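Julbridge Toy Library — Members' Forum
Topic: Storage boxes for small toys

drisville_branch
Posted Sun 28 February
Members are advised that small vehicles are to be returned in a clear box with a snap-on lid. Please confirm that the latch is clipped before the box leaves the table.
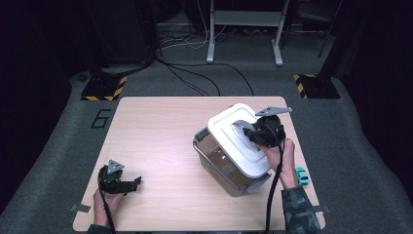

Boxes returned without lids will be held at the desk until December. The limit remains 12 vehicles per box.

bonar_parent
With respect, I do not support the change. Cloth bags weigh less and fit on the shelf at home. My children are unable to manage a latch.

sorter60
I must disagree with the previous member. Contents can be checked through a clear wall without opening anything — a bag has to be emptied every time.

bonar_parent
Emptying a bag takes very little time. My concern is the latch, and it has not been addressed.

drisville_branch
The concern is noted. Bags will be accepted for a further eight weeks. Members are also reminded to clear the sorting table after use and to report marks on the surface.

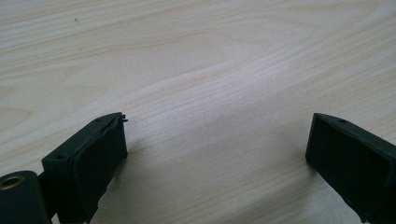
Tabletop, pale wood grain with one small dark speck at upper left.

sorter60
Is the speck dirt or part of the grain? I would try a damp cloth first.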